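Najwa Sleiman
September 1, 2021

1/ Six months ago I started sorting my grandfather's papers. He kept everything from the years he worked at the Paulauskas bakery, and I said I'd post when I had a system. I have a system now, so this is a thread.

2/ The total so far is 1055 items. Letters, pay slips, recipes on the backs of flour invoices, bus tickets. I stopped at 1055 because my cousin found another bag in her garage and I haven't opened it.

3/ First pass was by type only. No reading. I broke this rule on day one and lost an afternoon to a fight over the price of rye in letters between him and the Tralar mill.

4/ Second pass was by year. Most letters are dated. Most recipes aren't. If I couldn't place something in a minute it went in "undated" and I moved on. Undated is now the biggest pile.

5/ One subject per drawer, and the drawer gets a number before it gets a name. Names change. I had "Family" and "Relatives" for a week. 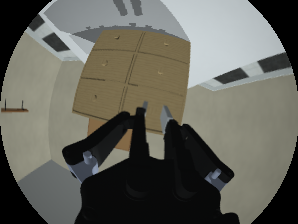

Six drawers, two across and three down.

6/ Numbers run left to right, top to bottom. 1 is letters in, 2 is letters out (he kept carbons), 3 is pay and taxes, 4 is recipes, 5 is photos, 6 is undated.

7/ Pencil only. I write the drawer number and the item number on the back, bottom right corner. Soft pencil, hard surface, no pressing. For photos I write on the sleeve.

8/ Take out every paper clip and rubber band. Staples too if they lift easily. If they don't, leave them for later. I tore one letter from Clusum this way and I'm still annoyed about it.

9/ Scanning is slow. I've done 93 letters at the kitchen table – both sides, even when the back looks blank. He liked to add a line on the back.

10/ File names are the drawer, the item, the year. Nothing clever. The first version had the sender's name in it and he had three friends called Jonas.

11/ Put one drawer's worth away before you start the next. I had two open at once in the spring and some pay slips spent a month with the recipes.

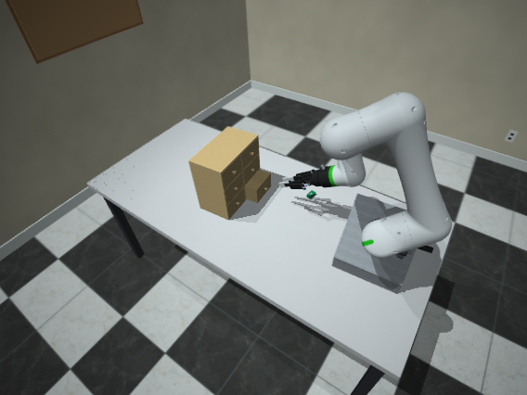
12/ What I'd skip: the archive boxes from Drellent. They're fine boxes, but they're too deep for single letters and everything slumps. Plain folders worked better for me.

13/ Next is the garage bag, then the photos. If your family had anyone at the bakery, send me a message. I have a lot of group pictures and very few last names.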